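Ronesia Small Parts Sorting Project
Progress report to the Trolo Fund, period ending September

The grant paid for 2,000 compartment trays and for staff time to set up a sorting bench at the Vikomau site. By the end of the period 584 trays had been filled, checked and shelved. That is behind the plan. The trays arrived late, and the first month went mostly to fitting out the room and settling on a filling order.

The bench is now in regular use. Small items go into the back row of the divided tray first, and the front cells are left until the back is full. We tried filling from the front and dropped it, as sleeves and cuffs kept catching on the items already placed.
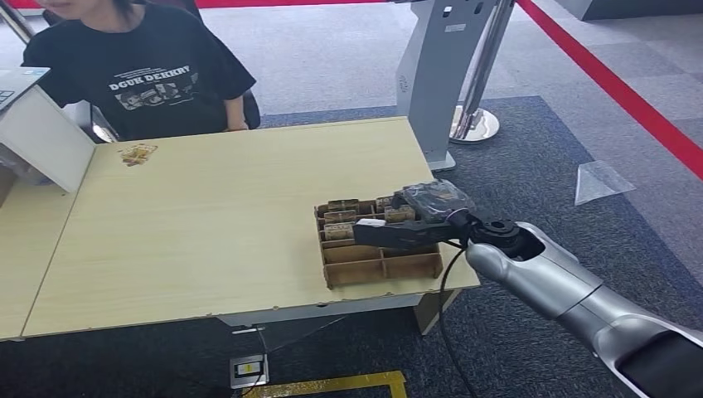
WORKSPACE AND EQUIPMENT

The main table is a pale wood-grain one with a second table butted up against it on the left. A laptop stays open at that end for the tray log, behind a plain white board. The tray sits toward the right, with five small items in the back part and the front row still open. The chair at the bench is a black office chair. We have asked for one more of the same.

Filling a tray takes about 20 minutes including the log entry. Checking takes less, but it has to wait until a second person is free, and finished trays pile up on the floor by the door in the meantime. The Thomas Street store has offered us shelving and we expect to collect it next month.

Spending on trays and furniture is within budget. Staff hours are slightly over.

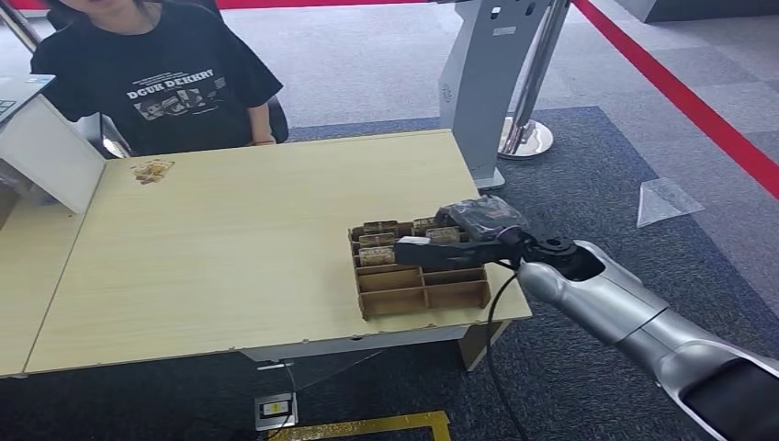
PLANS FOR THE NEXT PERIOD

- Fit the shelving and clear the floor by the door.
- Open bench 2 in the same room with the same table layout.
- Print the filling order on a card for each bench.
- Move checking to the afternoon, starting at 2.

We ask the Fund to agree to carry the unspent training money into the next period. A revised budget sheet will follow under separate cover.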